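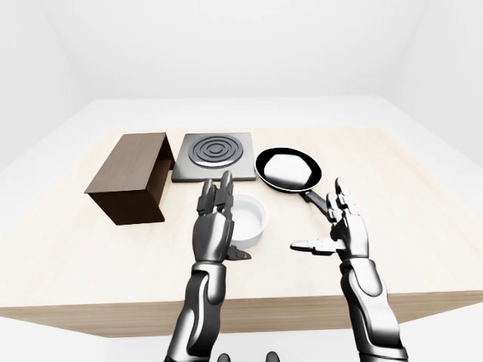
A dark wooden box on a light wooden table.

Bradton Basketball confirms that Njoroge Kinyua will miss the February road trip with a sprained left ankle. He was hurt in the third quarter against Eklund, a game Bradton lost by 11.

Kinyua has started every game this season. Jawad Dhanial will take his place at guard – his first start for the club.
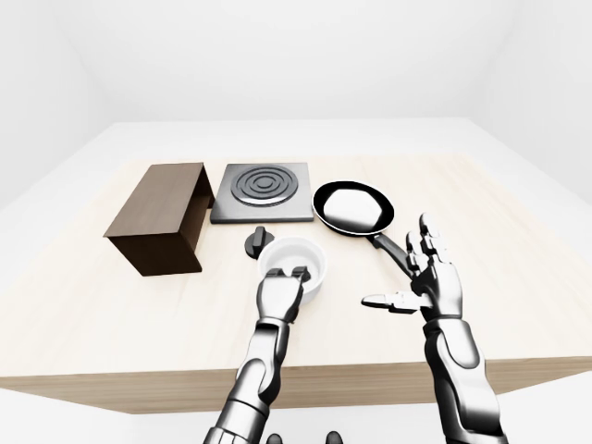
Njoroge Kinyua replied: Thank you for the messages. Jawad is ready for this.

The club has set aside 200 seats for traveling fans at Onda. Tickets go on sale at 11 a.m. and are limited to 3 per member.
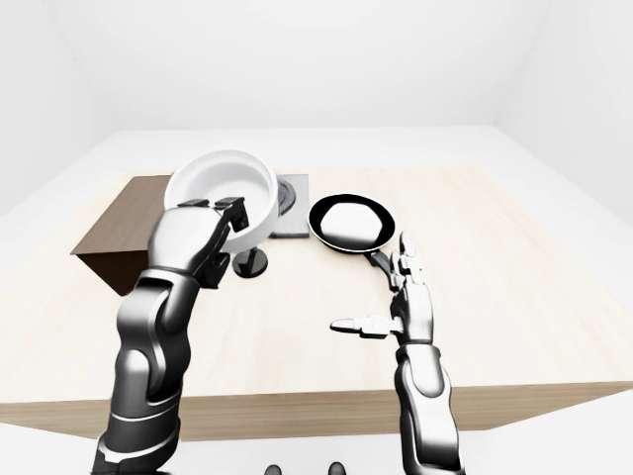 Members who cannot travel may listen on club radio. Coverage begins before tip-off, and the head coach will take questions after the game.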